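# Kitchen Service Tips: Working with the Ladance Serving Arm

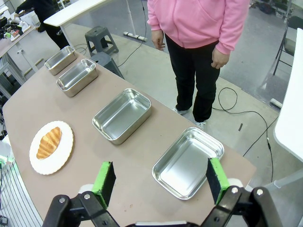 The Ladance is leased by Dal Bello to canteens, hotel breakfast rooms and catering kitchens. It moves pastries, rolls and other light items between plates and trays. The following advice has been collected from kitchens in their first season with the service and is reviewed each November. It supplements the operating manual and does not replace it.

## Laying out the table

Use a table with a matte top. Polished surfaces throw back the ceiling lights and make it harder for the wrist camera to find the edge of a plate. Stainless steel trays are acceptable, although their floors and rims are reflective. Where a tray is repeatedly missed, turn it slightly or dim the light directly overhead before changing any settings.

Set trays in a single row and leave a hand's width between them. The fingers open wide on approach, and a neighboring rim is easily knocked. Plates should stand to one side of the row, well clear of the tray the arm will fill first.

Begin each layout with empty trays. The arm can be taught to work around items already in place, but this takes longer and is seldom worthwhile for a short service.

## Handling pastry

Croissants are a sensible first item for staff learning the system. They are light, they have a clear long direction, and a poor grip shows at once in the crust. The following settings have given good results:

- Set the closing force to the pastry level, and do not raise it to correct a slipped grip. Correct the position first.
- Grip across the middle of the croissant, never at the tips.
- Allow baked goods to cool fully. Warm crust flakes under the pads.
- Place one item on each plate during training. Overlapping pastries are often lifted together.
- Leave glazed or filled items to staff. The supplier does not recommend the arm for anything heavier than 300 grams.

## Care of the finger pads

Foam pads collect crumbs and butter. Brush them at the end of each run and wipe them with a barely damp cloth. Do not soak them. Dal Bello supplies replacement pads under the Perix name and advises a change after 500 pickups, or sooner if the surface has become smooth. Change both pads together so that the grip remains even.

## Floor and cables

Route power cords along the wall wherever possible and secure any cord that must cross a walkway. Staff who stand by during a run should remain on the far side of the table, with a clear path to the stop button.

## Is the service worth the cost?

Brunello Vitale, who manages breakfast service at the Firnness guesthouse, kept the arm beyond its 14-day trial. His report is favorable on plating and less so on setup, which took nine minutes each morning until the tray positions were marked on the table. He also notes that telephone support is closed before 7 a.m., when most breakfast kitchens need it.

Kitchens that serve the same items daily will gain the most from the lease. Those that change their menu often should request the trial first and schedule the installer's visit for a Friday afternoon, after lunch service has been cleared.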